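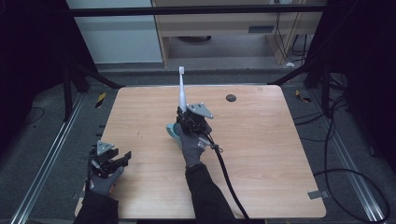 Electric toothbrush, upright, over a light wooden table.

About Witholm

Witholm is a small site about how we get governed and who gets to decide. Started in June by Milan Groen, who was fed up with shouting at the TV. Still is, mostly.

What we write about: voting systems, party money, local councils, why turnout drops off every time. Citizens' assemblies too, lots of those. Not much on personalities. If you want to know who insulted who last night there are plenty of other places.

Where we stand. We think elections alone are a thin sort of democracy. One vote every few years, then silence. We'd like to see people picked by lot, like a jury, sitting next to the elected ones. Not everyone who writes for us agrees and a couple of them think its a terrible idea. They get the same space. Read Moges, our debate section, and make up your own mind.

Who we are: Milan edits. 12 regular writers, mostly evenings, after work. Two used to work for parties (different ones) and don't any more. No office. We meet online, argue, publish.

Money. 377 readers pay a bit each month and that covers hosting and the odd records request. No party money, no ads from campaigns, no grants from anybody running for anything. Largest single gift we'll take is $200. Somebody offered more once, we sent it back.

Silon is our newsletter. Short, every other week, one long read and a few links. Watevari is the reading group, 20 places, full right now but ask to go on the list. Next book is on sortition, suprise.

Want to write for us? Send a paragraph, not the whole essay. Say what you think and what would change your mind. We answer everybody but slowly, sorry. Nothing anonymous unless your job is at risk, and then talk to Milan first.

Comments are open on everything. Be as rude as you like about ideas and governments. Go after another reader and it gets deleted. Corrections go at the top of the piece with the old wording left in.

Last updated: May 3, 2023

We use cookies to keep you logged in and to count visits. By using this site you agree to this. Accept | Manage settings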